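Giving up the second monitor

I moved my desk in September. It had been against the back wall since we came to Flesten, and I was tired of looking at paint. Now it faces the window, which meant the second monitor had to go. There isn't room for 2 screens and a view.

The first week was annoying. I kept dragging windows off to the left and losing them. My mail used to sit open over there all day, and now I had to go and find it. By the second week I was checking it at ten and again at three, and so far I haven't missed anything that mattered.
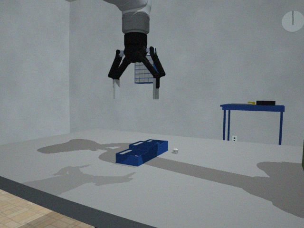
A rendered arm and gripper over a gray tabletop.

I also cleared out the drawers. I found 6 phone chargers, a manual for a printer we gave away, and a receipt for 266 kroner from a lamp shop that has since closed. The lamp still works. The chargers went to the recycling point, except for one I kept in the kitchen.

Aslak Strand took the old monitor off my hands for 200, and he carried it down the stairs himself. He uses it for spreadsheets and says the stand wobbles - it always did.

What I haven't solved is the afternoon sun. It comes in low after four and I can't read a thing until it drops behind the roof across the street. I've been using that time for phone calls. A blind would fix it, but I still have to measure the window.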